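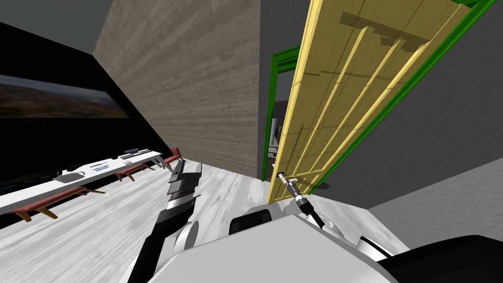 *Door demo in the simulator, seen from the robot's own view. Yellow door, green frame.*

**marlowe_bench**
Finally sitting down to write up the Gora open day, as I promised a few of you! I got there Friday a little before opening, thinking I'd beat the crowd, and there was already a line down the stairs. The best part for me was the Sosano room, where they had the door task up on a big screen and let people stay as long as they liked and ask anything at all. I stayed for nearly 2 hours (my ride was very patient) and the folks running it could not have been kinder.

What I hadn't appreciated is how much of the job is just getting to the handle. The arm has to come in at an angle that still makes sense once the door starts to swing,
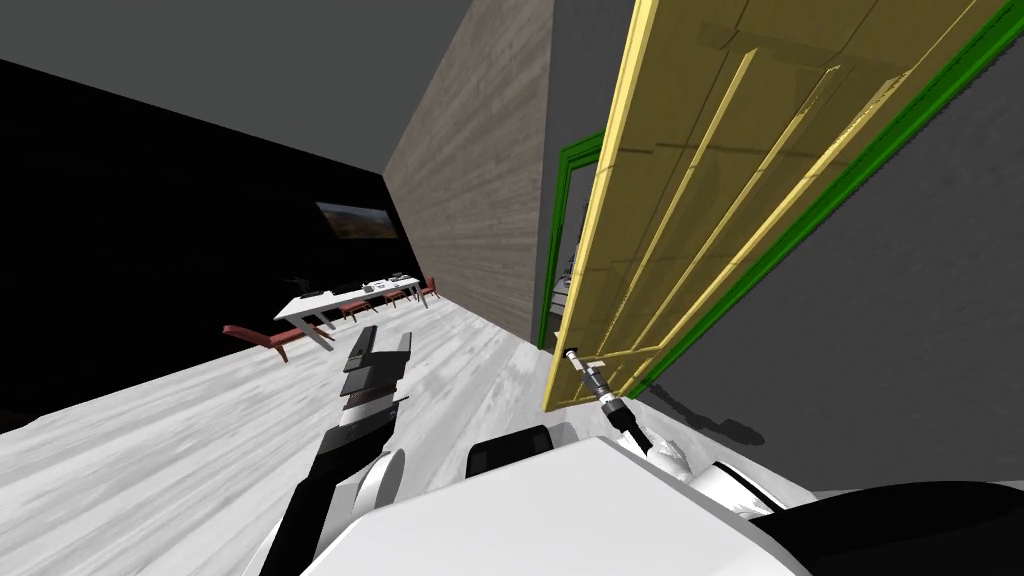

and the body has to stay out of the way of the door while all that is going on. They told us the scene had been through 148 versions before the open day - different handles, different hinge stiffness, that sort of thing.

**tinpail**
Lovely write-up, thank you. I have to grumble a bit though. I was there in the afternoon and would have much preferred a real door. Anybody can make a simulated hinge behave.

**ostrich_lane**
I don't agree, tinpail. I've tried building one of these at home and my simulated hinge behaves terribly. Vrabec had real hardware downstairs and I saw 3 tries in the time I was there, with long waits in between. Upstairs you could see the whole idea.

**marlowe_bench**
I can see both sides! I did like the hardware room, but I learned more upstairs. They also switched to a close view for anyone who asked, and I could have looked at that one all day. 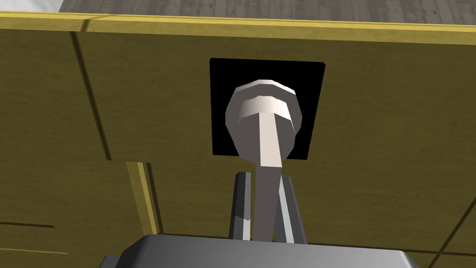 *Close view at the handle, one finger on each side of the lever.*

**tinpail**
Okay, that view I missed, and I'll admit it's a good one. Still want my real door.

**ostrich_lane**
Liltia is doing a smaller evening in September, 12 seats, hardware only. I'll post the sign-up link when I have it.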